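Review: Grukix two-arm block and plate kit, with the Flateo training method

Grukix sells this kit to labs that want to test imitation learning without building their own task. You get foam blocks, coloured plates, a task sheet and a licence for Flateo, the method it was designed around. You supply the arms. I ran it for most of February with Ornella Pace, who looked after the training side.

The table has to be covered and taped into a grid before anything else. We used kraft paper and blue painter's tape. The task sheet refers to squares throughout, so it's worth getting the lines even. 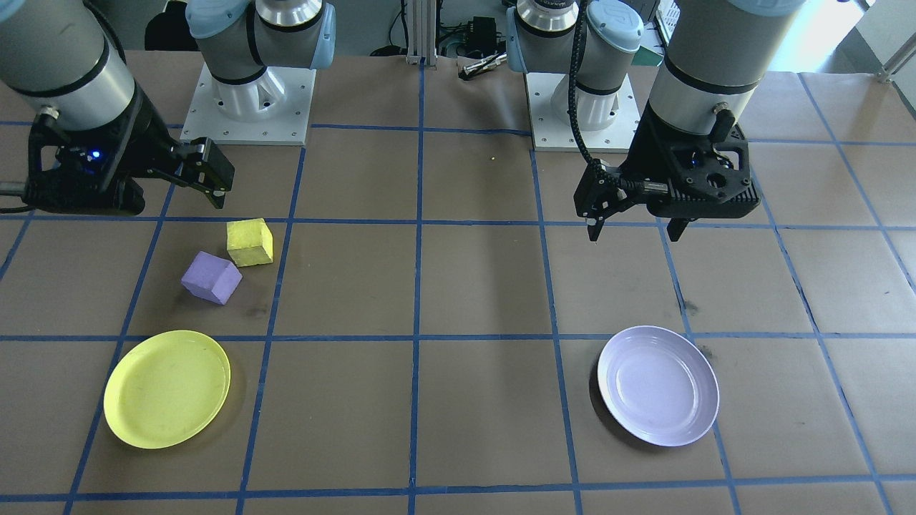 Yellow and purple blocks between the two grippers, with both plates empty.

Flateo's idea is simple enough. Most methods of this type learn from whole demonstrations. Flateo cuts each one into short segments at the moments a gripper opens or closes, then trains on the segments with the plate position given as a grid square. The claim is that you need fewer demonstrations when the plates move.

We recorded 300 demonstrations and trained once on all of them and once on a random 200. As a baseline we used the Nendden policy our lab already runs, trained on the same data. Every policy was scored on matching block colour to plate colour, with plate positions drawn fresh for each trial.

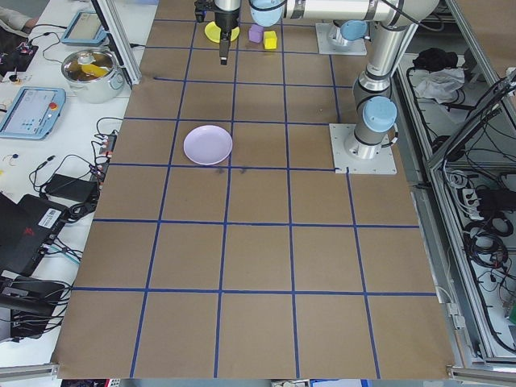 Results

Flateo trained on 200 demonstrations did as well as Nendden trained on 300. Going up to 300 helped Flateo only a little. Over nearly 1,000 trials the usual failure was a poor grasp on a tilted block, and colour mix-ups were rare. Plates in the far row were harder for both methods.

The wrist view matters more than the manual suggests. With it switched off, Flateo placed blocks on the rim or missed the plate.

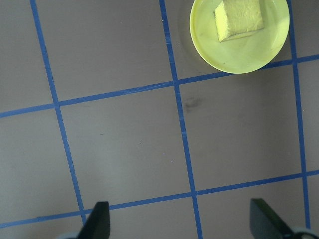

Training took 4 hours on our workstation, and Ornella had no trouble with the installer. The logging is weaker. Segment boundaries are saved without timestamps, so checking a bad cut means scrubbing through the whole recording. Osvaldo Bellini at Sorrentino wrote us a script for it, but it should be in the package.

Recommended if your plates or bins move between runs. For fixed layouts, keep what you have.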